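# Trash Talk: Randa Azar on Picking a Gripper

Randa Azar has spent most of the winter throwing things away, and she has a spreadsheet to prove it. The latest version has 2,769 rows, each one a grasp attempt.

"My mother thinks I design robots," she says. "I've stopped correcting her."

Azar runs gripper trials at Clirkgate, where the question since February has been which hand to put on a two-armed office machine. The candidates are the Palliris, a dark multi-fingered hand, and the Clotberg, a parallel jaw that she describes as "a very confident stapler." Both are asked to do the same dull office jobs. The one she talks about most is the bag.

"Everybody wants to see a robot pick up an egg. Eggs are easy. An egg has the decency to stay the same shape while you're reaching for it."

A thin plastic bag does no such thing. It folds, it shines, and the depth camera has opinions about it that change from one moment to the next. Azar's team settled on translucent blue ones, and put something tan and flat-sided in with them so there would be a bit of weight to argue with.
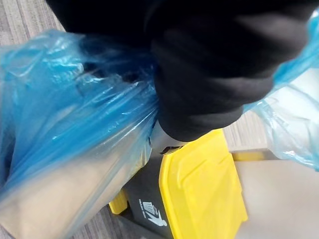

*Wrist camera view: blue bag in the grip, yellow bin lid below.*

The wrist camera was her idea, and she is still defending it. Atallah, the controller package they started with, was set up to plan from the head camera alone.

"Which is fine until your own hand is in the way," she says. "Then you're pinching by faith. With the wrist view I can at least see which part of the plastic we've got – and how much of it is just along for the ride."

I ask whether the software makes good use of it. There's a long pause.

"It makes use of it."

Her scoring is blunt. A grasp counts if the bag gets lifted, carried and let go over the opening. Letting go was the part she'd underestimated. Film clings to fingertips, and in one early batch of 300 attempts she logged 16 where the hand opened politely and the bag stayed put.

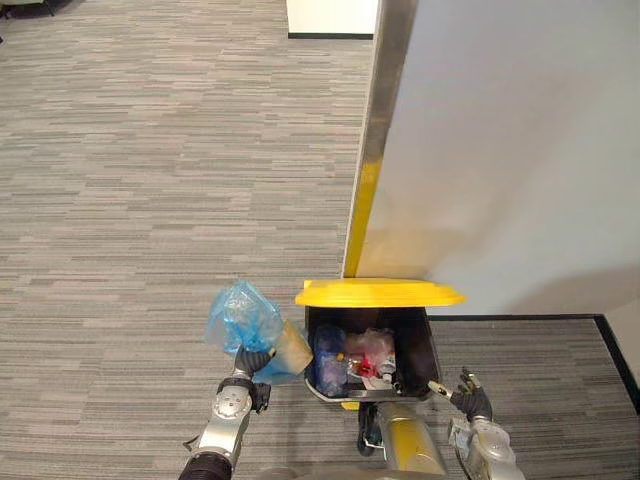 She also changed her mind about the second arm. The original plan had it parked out of the way for the whole run, to keep the comparison clean. Now it comes forward with its fingers open, near the bin, and she records that as a separate condition.

"Purists hate it. But the customer is buying 2 arms, and I'd like to know if they get along."

So which hand wins? Azar won't say before the report is done, though she allows that the stapler has been "better at paper and worse at everything paper comes in." The Palliris costs more and takes longer to recalibrate, a job she does herself, usually over lunch.

Next on the list is a cloth bag with handles. She isn't looking forward to the handles.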